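**Plitine Art Fair moves to Clunen and opens applications to smaller galleries**

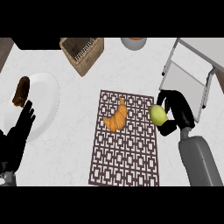

**Who can apply for a booth this year?**

Any gallery that has run a public program for at least two years can apply, including galleries without a permanent space. Artist-run spaces may apply under the same rules and pay the lower booth rate.

CLUNEN – The Plitine Art Fair will take place this August in the former rail depot at Clunen, after six editions at the Mutiso Exhibition Hall. Gallery applications are open now through the fair's website and close at 5 p.m. on the last working day of the month before selection.

The depot gives the fair two connected halls on one level. Booths will be offered in three sizes, and shared booths will be allowed for the first time. Two galleries sharing a booth submit one application and receive one invoice. Each gallery keeps its own listing in the catalog.

The fair received 300 applications for its last edition, and many came from galleries that had not taken part before. In a survey sent out afterward, exhibitors named booth cost and shipping as their main concerns. The organizers have kept the price of the smallest booth unchanged and will run a shared truck from Mutiso to Clunen for galleries that want to send work together. Space on the truck must be reserved when the booth contract is signed. Insurance during transport remains the gallery's responsibility.

The Ponetti Prize, given each year to a solo presentation by an artist without a major museum show, will continue. The winning work is bought for the Ponetti Collection and goes on long-term loan to a public gallery. Solo presentations are entered automatically and need no separate form.

A section for prints, drawings and artist books will fill the smaller hall. Every work in this section must be priced at $700 or less, and prices must be shown on the wall. Galleries in the main hall may also show work on paper at any price.

Public hours are 11 a.m. to 7 p.m. The preview on the evening before opening is by invitation, with some 500 guests expected. General tickets will go on sale once the list of exhibitors is published. Students with a valid card enter free after 3 p.m. The depot has step-free access from the street, and a shuttle bus will run between the halls and Clunen station during public hours.

Floor plans, booth rates and the application form are on the Plitine Art Fair website. Galleries will be told of the selection result by email, and a waiting list will be kept for late openings.

**Press contact**

Plitine Art Fair Press Office
1039 Depot Road, Clunen

Press accreditation opens with general ticket sales. Installation views from earlier editions are available on request.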